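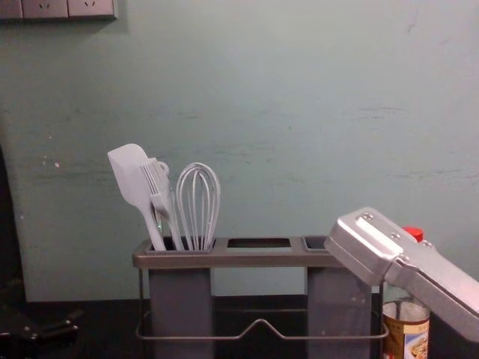
## Utensil caddy: everything ends up in one side

**TiinaS** (339 posts), 2019-02-23

I bought this caddy in the Nørgaard closing-down sale to replace an old jam crock. It's a Sekberg, grey plastic with a wire frame. Two tall pots, one each side, and an opening between them in the middle.

My trouble is that all the utensils go in the left pot. I'm right-handed, the hob is to the left, and that's where my hand goes when I've finished with something. The right pot stays empty. When there are only a few things in it I don't mind, but by the weekend there are wooden spoons, the ladle and the fish slice in there as well and I have to pull out three to get one.

Does anyone use both sides properly? And what is the middle for?

---

**Myrtle_R**

I have the same one. I keep knives out of it altogether and put anything with a big head on the left (spatula, ladle, masher) and anything thin on the right. The big heads are what cause the tangle. Two spatulas and a whisk in one pot is already too much in my opinion.

Middle slot: I use mine for the vegetable peeler and the bottle opener.

---

**Bernadette A**

I'd go the other way. One pot for what you use daily, the other for what you use once a week. Sorting by shape sounds sensible until you've got the daily spatula in one side and the daily wooden spoon in the other, and you're going back and forth over a hot pan.

Before you buy a drawer tray or anything else, take everything out and leave it in a box for 30 days. Put back only what you've gone to the box for. I did this last April and gave a bag of stuff to my niece.

---

**Myrtle_R**

Thirty days without a masher in my house would not go down well. You can do it in ten minutes by looking at what you've got two of.

---

**Bernadette A**

You do have the masher, it's in the box. You fetch it out when you want it and then it's earned its place.

---

**ybirkett**

Could you turn the caddy round or move it to the other side of the hob? If your hand goes to the nearest pot, then put the pot you want used nearest. Mine sits end-on to the wall, so one pot is at the front and the other behind it. The front one has the daily things. It takes up less of the worktop that way too.

Also, is that wall painted or is it a wipe-clean panel? I can see some scuffs and little white chips behind it. Mine went the same way from things being pushed back against it. I now leave a gap of two fingers.

---

**TiinaS**

Painted. It's Trosia kitchen paint and it has marked more easily than I'd hoped. I've tried Clenisitz on the scuffs with a soft cloth and it takes some of them off, but the chips will need touching up. I don't know how many of them are from the caddy. The old crock was much heavier.

I can't put it end-on where it is, as I want to be able to get at the sockets. I'll try moving it forward.

---

**Lucinda D**

Please don't put it right under the sockets if you're dropping wet utensils into it. I know it's lower down, but people shake things. I'd have it further along.

How do the pots drain? If they're solid at the bottom you'll get a ring of brown water in there. I wash mine every week and I'm still surprised by what comes out.

---

**ybirkett**

I think under the sockets is fine so long as it's dry things going in. Mine has been under a double socket for years. Agree about the brown water though.

---

**Lucinda D**

We'll have to differ on that. I'd still move it.

---

**TiinaS**

I've had a go. I've taken out the second fish slice, the melon baller and a spoon with a split handle. There is a shallow tray under the frame, Lucinda.

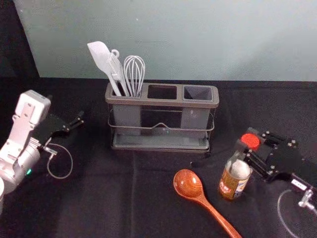 *Caddy on the black cloth, spatula and whisk on the left, other compartments empty.*

The utensils are still all on the left, I know. I wanted to see what the smallest set looked like before I filled the other side. The spatula sits higher than the rest. Would you lay that one in a drawer?

---

**Lucinda D**

Thanks, that tray is better than what I've got. Lift the pots out and wash it anyway, as it'll catch crumbs.

I wouldn't put the spatula in a drawer. Tall at the back or the outside is the usual way, and yours is on the outside already.

---

**Myrtle_R**

Move the whisk to the right-hand pot. It's all loops, and every time you pull the spatula out the wires will come with it. Then you've got both sides in use and you've hardly changed anything.

---

**Bernadette A**

Or leave the whisk where it is if you use it every day. How often do you whisk, Tiina?

---

**TiinaS**

Most mornings, for eggs. The spatula comes out straight afterwards, so they do go together.

---

**Bernadette A**

Then I'd keep them together and put the ladle and the spoons on the right.

---

**Myrtle_R**

You'll be back in a fortnight with the wires bent.

---

**TiinaS**

I'll do a week each way, whisk on the right first. The peeler is going in the middle as Myrtle said. If anyone knows whether Sekberg sell the pots separately, please let me know. The shop I got it from has shut and there's nothing on the box except the product name.

---

**ybirkett**

I asked them about a spare pot once and they only did the full set. A plain tumbler might fit if you measure the opening first.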